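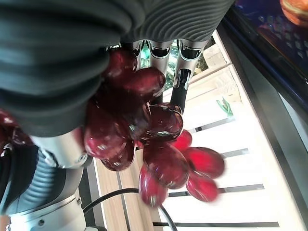

Was the grape demo at the Torummont open day worth anything?

Posted by Zekine, 7/14/25

We grow salad and a bit of soft fruit under cover and my partner has talked me into looking at automation. So we drove 40 miles to the Torummont open day, where Van den Broek had a robot hand picking up grapes. Metal fingers with black tips, a proper hand shape. It held a bunch up, everybody got their phones out, and the chap on the stand talked about "gentle handling" for 30 minutes.

What I couldn't get was a straight answer on anything I'd need to know. How many bunches an hour? What happens with a soft one? Who cleans the thing? There's a ribbed rubber sleeve on it and all I could think was how you'd get juice out of those folds. I asked for a price and was given a brochure.

Has anyone seen it do a full tray, or is it a party trick? We've been asked to go back for a private showing and I don't want to waste another day.

Drudance

I went to the April one, same hall, and came away much as you did. I'll give them this, grapes are a fair test. They're slippery, they hang all anyhow and the hand has to get round the lot without squashing the ones in the middle. But holding one bunch is a long way from packing.

If you do go back, take your own fruit. Pick it that morning and include some that's past its best. Ask them to move 40 bunches from one crate to another with no one touching the controls, and time it yourself. Then leave the fruit in a cold store for 2 days and look for bruising, as you won't see much of it on the stand. I asked to do this in April and was told it "wasn't set up for that today". Make of that what you will.

On cleaning, get the washdown instructions in writing before you travel. If they can't send them, I'd stay at home.

packhouse_pete

waste of money, get a decent picker and pay them properly. saw one of these at a different show and it spent half the morning switched off

Mossy Lane Growers

Bit harsh, the things are improving. Still wouldn't buy one off a demo. Ask for the name of a grower who has had one through a whole season and ring them without the salesman on the line. Also ask what a replacement fingertip costs.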